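The Little Glass With the Lip

Clear, cheap, and better at pouring than half the jugs in your kitchen: in praise of the laboratory beaker

By Hae-won Jin

The first one I ever owned came home in my coat pocket, wrapped in a sock. I had paid a dollar for it at a school clearance sale, mostly because it was February and the gym was heated, and I wanted an excuse to stay inside a little longer. It sat on my windowsill for a week holding nothing. Then I used it to measure vinegar for a pan of pickled onions, and that was that. I have been buying beakers ever since.

My collection now stands at 101, and yes, I counted, on the living room floor, with my sister keeping tally on the back of a gas bill. (She wanted it noted that two of them are chipped and one is plastic. Noted.) They range from a thimble of a thing you could lose in a sewing box to a great big bucket that takes both hands when it's full. I love nearly all of them. But if you made me keep one, I'd take a small one with a good spout.

A beaker is such a plain object that it's easy to look straight past it. It's a cup with a flat bottom, more or less straight sides, a rim, and a lip. Most of them have a printed scale. You can draw one in four lines, and any kid who has ever drawn a mad scientist has done exactly that! Yet every part of that drawing is doing work, and the more of them I handle the more I admire whoever kept fiddling with the shape until it came out right.

Take the rim. Run a finger around a decent beaker (a clean one, please) and you'll feel the glass roll over into a soft, rounded bead. On a cheap tumbler the edge is often just an edge. The bead on a beaker makes the mouth tougher, which matters in a room where things get set down in a hurry and knocked together in sinks. It also gives your fingers something to catch on when you lift it, and it picks up the light in a way I never get tired of. Put one under a lamp and there's a bright line running around the top like a chalk mark.

Then there's the spout, and here I have to restrain myself. Pouring is hard! Anyone who has tipped milk out of a saucepan knows how a liquid likes to cling to the outside and run down toward your wrist. The pinch in a beaker's rim gathers the flow to one narrow spot and throws it clear of the wall. A good spout lets you add a splash, stop, and add another splash with no dribble at all. A bad one, too shallow or too round, might as well be missing. When I go through a box at a sale I look at the spouts first and the glass second.

I took that opinion to Corkach, a little supply shop two towns over from me with a bell on the door and shelves up to the ceiling. They sell mostly to schools and soap makers these days, with a few home brewers thrown in. Their own house line is called Clasex, and they also stock an Italian-sounding brand, Dilletti, that costs twice as much and has a spout you could write poems about. I spent a whole afternoon at the back sink pouring water from one into another. The Dilletti won, but not by much, and for everyday use I'd buy the Clasex and spend the change on lunch.

The shop has a dark bench along one wall for looking at glass, and it's a treat. Clear glass on a pale counter half disappears. Set it on black and everything jumps out: the curve of the floor, the highlights down the side, the white lines of the scale.

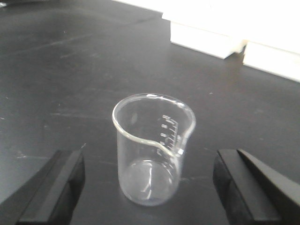

Can you trust the markings on a beaker for measuring?

Only for rough amounts. The scale on an ordinary beaker is a guide to how full it is, and if a recipe or an experiment depends on a precise volume you want a graduated cylinder or a good kitchen scale.

That limit surprises people. We see neat printed lines on glass and assume they must be exact. But a beaker is wide for its height, and a wide vessel makes for clumsy reading. A thin extra layer across all that surface adds up to a fair bit of liquid while barely moving the level. A cylinder is tall and skinny for the opposite reason, so that a small pour makes a visible climb.

I find this oddly freeing. The beaker is for holding, stirring, warming, mixing, and passing along. Its lines say "halfway, give or take," and for salad dressing that's plenty. I've also found that a worn scale hardly bothers me. Printed marks fade with scrubbing, and some of my favorites have lost a number or two. A few have nothing left but ghosts of lines that you can read only by tilting the glass toward a window.

If you're choosing one for the first time, let me save you some of the money I wasted. Start small. The huge ones are thrilling in the shop and a nuisance at home, too tall for the cupboard and too heavy to pour with one hand. Something about the size of a juice glass will get used every day. Check the base by setting it on a flat surface and giving it a nudge; it shouldn't rock. Look down through the open top at the floor, where the glass gets thicker and the light bends and pools, and turn it slowly to check for cracks. Feel the rim for nicks. And if you plan on heating anything, make sure you're getting borosilicate glass, which copes with temperature changes far better than the ordinary kind. The seller should be able to tell you.

Buy new if it's going anywhere near food. I say this as someone who adores the secondhand bin. Old lab glass may have held all sorts of things, and no amount of dish soap will tell you what. My sale finds hold pencils, paintbrushes, buttons, and a stubborn avocado pit. The ones I cook with came out of fresh boxes and have never lived anywhere but my kitchen.

As for what they can do there, I hardly know where to begin. I melt butter in one set in a pan of warm water. I bloom yeast in one, and being able to watch the foam climb the side is half the fun of baking bread. I mix dressings in one with a fork and pour straight onto the leaves. Flowers look wonderful in them, too, especially short-stemmed ones, with the crossed stems showing through the glass. A neighbor borrowed three for her son's birthday, filled them with colored lemonade, and returned only two, so I gather they went over well.

Cleaning is easy if you get to it early. Warm water, a little soap, a soft bottle brush, and then a good rinse, turned upside down on a rack so the last drops leave by the spout. Skip the scouring pad, which scratches the glass and eats the printing. Hard water leaves a chalky bloom on the base that you'll mistake for damage until you soak it in vinegar. I keep mine apart on the shelf and don't nest them. Nested beakers stick, and the twisting you do to free them is how I got my two chipped ones.

Corkach keeps its stock count chalked up on a board by the register, and on the day I visited it read 3000 pieces of glass, with 718 of them beakers. I asked if that was a lot. "It's what fits," said the man at the counter, and went back to his sandwich. Behind him was a shelf of seconds with wavy walls and crooked lips, each with a paper tag on which somebody had written a price and, on the better ones, the word Ok.

I bought one of those, naturally. It's small and a tiny bit lopsided, and the spout leans to the left as if it were listening to something. I poured the cream from it this morning and it didn't spill a drop. My sister says that makes 102.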